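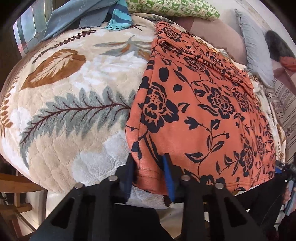

Evening, February. I must write about the edges while I still remember what I thought this morning, before Ignacio and I began to argue. For two weeks I believed that our trouble with the covers was a trouble of vision, that the policy could not find the edge in a pile of patterns. Now I think the edge is found well enough, and the trouble is how deep the fingers go. With the orange cloth, the one with black roses, I pinch the lower edge and the line of stitching stays just above the pads. I do this without thinking. When I checked my older recordings I saw that I used to go past the stitching and take two layers, sometimes with a piece of whatever was under it. The network learned from both habits of mine, and so it has learned an average hand that belongs to no person.

Ignacio Thibodeaux does not agree. He says a network of this kind does not average, it chooses one mode and stays with it, and if it chooses badly I should look at the timing of the gripper width and leave my poor hand in peace. He was patient with me, but I could see he wanted his lunch. I showed him 14 failures from the last evaluation on the arm. In eight of them the fingers closed in the correct place along the edge, but too deep, and the cloth came up with the blanket. In three the fingers closed on air. The other ones we could not decide, and we put them in a folder with the name "unclear", where I am afraid they will stay until summer.

After this he said "maybe", and from Ignacio this is a large word.

So the plan for the month is changed. I had wanted to record more bedrooms, more colors, more pillows, everything that makes a picture difficult. Mavis Blackwood liked this plan when I presented it, and I was nervous to tell her that I like it less now. We met at four in the small room in Castellanos where the heating knocks. She listened and then asked only one question: how will you know it is depth, if you change the depth and the person's attention at the same moment? I had no good answer. If I tell myself "be careful now, pinch shallow", then I am also slower, I look longer, I come from a better angle. All of these go into the data together.

I walked home on Clolness Street with this question, and I think I have a way. We have 700 demonstrations already. I do not need to record anything at first. I can mark each one for depth, shallow or deep, by looking at the last moment before the lift, and make two sets of the same size with the same mix of cloths and the same speed of approach. Then I train Gruvlow on each, with all settings the same, and test both on the same covers. If Ignacio is right, there will be almost no difference. If I am right, the shallow set should stop picking up the blanket. It may also miss the edge more often, and I should write this down now so that I cannot pretend later I did not expect it.

The marking will be boring. I tried it for one hour after dinner. On plain sheets it is quick. On the patterned cloths I must stop the video and go back, for the roses and vines go right to the edge and my eye makes seams where there are none. The orange one is kind to me in this, it is bright against the cream blanket. The blanket is harder. It is very soft, the pile closes around anything, and with its leaves and ferns I cannot always say if a shadow is a fold or part of the drawing. I wonder if I should mark only what I can see, or also what my fingers remember. I decided only what I can see. My memory of a pinch from January is not a measurement.

One more thing about the pads. Futard wrote back, finally. They can make a softer pad, but they want to know the thickness of our thinnest fabric, and they ask if we need the two sides to be the same. I had never asked myself this. My blue and navy pads differ in color and I have always treated them as equal, but I do not know that they wear equally. I should measure both tomorrow before I touch anything. If one has become smoother than the other, the cloth will slide more on that side, and then my nice theory about depth has a hole in it. I wrote to Ignacio about it and he answered with only "ha". I think he was pleased.

I am a little ashamed that I recorded so much before I looked closely at the failures. At the old institute we always had to write a page of expected errors before the first experiment, and I found it a school exercise. I never wrote such a page for the beds. I wanted to begin, the rooms were available, and making and unmaking a bed seemed to me a thing I already understood.

For tomorrow: measure the pads. Ask Mavis if a student can mark a part of the videos without hearing my theory, so that we can compare our marks. Copy the failures to the second disk, including the unclear ones. Write the sentence about missed edges in the shared document tonight, before I sleep, where Ignacio can see the hour on it.

My wrist hurts again when I turn it outward. I will use the left hand for the kettle.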